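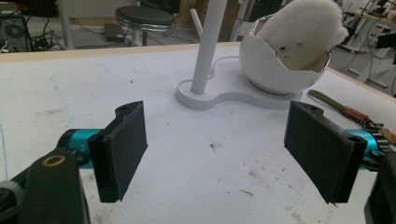

Search this site
Enter keywords
Go

Prolwood open afternoon: notes on desk lamps, egg cups and printed bases

Prolwood opens its workshop to visitors one afternoon in December. I went for the small furnishings side, mainly lamps and nursery pieces, and kept notes on construction and finish. Shirin Kazemi runs the print room and took our group of 6 round. Arnout Goossens covered assembly.

The tour started in the store. Filament is kept in sealed tubs with drying packs, and a spool is weighed before it goes on a machine and again when it comes off. White accounts for most of the stock. Kazemi said that white shows layer lines less than black under a warm bulb and more under daylight, and that customers see the goods first in shops with warm bulbs. Rejected parts go into a crate by the door. Most of what I turned over in it had failed at the rim, where the outer wall had pulled away from the one behind.

The item I spent longest on was a white base plate standing on a pale worktop with a light wooden edge. In plan it is two overlapping circles with a narrow waist between them. A tall white pole rises from one lobe, with a thinner peg beside it set at a slight angle. The other lobe carries a cup in the form of a cracked eggshell, with a zigzag rim and a thin silvery-grey line along the inside of it. A fluffy white soft toy sits in the shell. The layer ridges are plain to see along the rim of the plate. I asked whether these would be sanded. Goossens said not on this model: sanding by hand takes longer than the print is worth at the price they can ask, and filler primer collects in the waist.

The two-circle plan is a sensible one. A single disc large enough to hold a tall pole upright takes up a lot of desk, and most of it is wasted. Splitting the footprint puts material at both ends and very little in the middle. The weak point is obviously the waist. Goossens passed round a bare plate and invited us to flex it. It gave slightly and came back. The first version had a narrower waist and cracked in the post, and 2 millimetres were added on each side. Infill across the waist is now 67 per cent, against 38 per cent in the lobes.

Jasper Wuyts, who was in our group and fits out children's rooms for a living, raised the question of tipping. A tall pole on one lobe wants weight on the other. A printed shell and a soft toy supply hardly any. Kazemi agreed and showed us a plate with a pocket on the underside for a steel disc, glued in and covered with felt. Wuyts thought the disc should be held by screws. I agree with him. Adhesive on a smooth print is a poor thing to rely on in a product a child will pull at.

The jagged rim was the other point of discussion. Zigzag points print cleanly at the root and poorly at the tip, where each layer has little time to cool. Prolwood slows the machine for the last part of the shell and runs the fan at full. The points I felt on the sample shells were blunt enough, though one had a burr that would catch on plush.

Assembly is done at two benches along the window wall. Poles are cut to length and pushed into the base with a mallet and a block of beech. The older range, Plundard, used a threaded insert, which allowed the customer to take the pole out for storage. The newer Prukard range does not. I would have kept the insert.

Tea was at four o'clock. The shop had seconds on sale by the exit, mostly shells without bases. I bought one for pens. The car park is shared with the joinery next door and was full by the time we left.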